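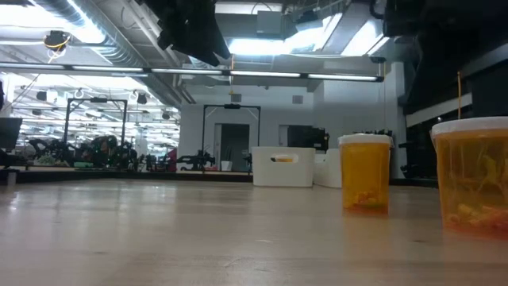
Sorting table: orange bottles and party favors

The favor bags for the Castcombe summer open house are being put together on the long wooden table again this year. We need 200 bags by the first week of August. As of July 7, 2024, we have 46 finished, so there is plenty left to do.

Nabil Srour bought the containers. They are the oversized pill bottle kind, clear orange plastic with white lids, and they hold the small pieces well enough that he wants to use them for all the loose stuff. Orange and yellow pieces go in together. Please don't split them by color, as that was tried at Zatedby last summer and it took two evenings.

The white bins with the handle holes are for anything that doesn't fit in a bottle. Keep them toward the back of the table so the front stays clear for filling. If a bin is full, start another one - don't stack them, the rims slip.

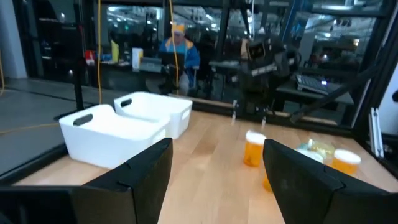
White bins on one side of the table, orange bottles on the other.

A few notes for anyone coming in to help:

Put the lid back on a bottle before you move it. Two spills in one afternoon was enough, and we were still finding pieces under the shelves a week later.

Clear plastic bags can stay on the table between the bottles while you work. Tie them off when you leave. The spare bags are in the Juvia carton by the door, and there should be 199 in it minus whatever has been used since Arnar Lauritsen checked. Write down what you take on the sheet taped to the lid.

Each favor bag gets five pieces and one card. The cards are being printed at Kárason and will come in two batches. Until the second batch is here, fill bags without cards and leave them open at the top.

Wipe the table down at the end with a damp cloth only. The spray cleaner left streaks last time.

Arnar has the key in the mornings and Nabil has it after lunch. If you can only stay an hour, filling bottles is the best job to pick up - the bagging goes faster with two people anyway.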